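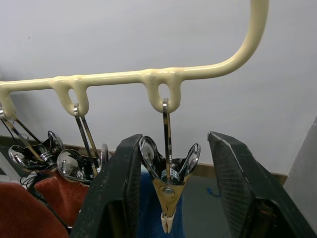 Wivwood Shared Workshop, Automation Bench

Tips for picking from a clip hanger

Coated hanger rails of the drip-dry type are cheap fixtures for a gripper build, but the clips swing. These notes cover the cream rail with the chrome clips.

Approach from below with the fingers open and the clip centered between them. Stop before closing and let the swing die down. Six seconds is enough on our rail; King-fai Chung uses 14 with a heavy cloth.

Close on the wire handles, above the spring. Closing on the plastic tips does nothing useful and pulls the hook against its loop.

Set the grip to 35 percent to start. Raise it in small steps until the jaws open. Write the final value on the bench card.

The round chrome spring heads mirror the bench light, and depth readings on them are poor. Take depth from the brass-colored jaw plate or from the cloth. A diffuser over the lamp helps. Jae-hoon Ha taped baking paper over ours in April and it is still there.

The coating on the rail has bumps and drips. A loop can catch on one and sit at an angle, so check that each strip hangs plumb before a run.

Keep cables away from cloth on the pick side. Tie them back to the arm with hook-and-loop straps, leaving slack for full wrist rotation.

Wipe the finger pads with a dry brush after towel work. Lint packs into the grid texture and the grip drops. Replacement pads are in the Drendirora drawer, bin 549. Tell Tzu-hsuan Kwan when you take the last pair.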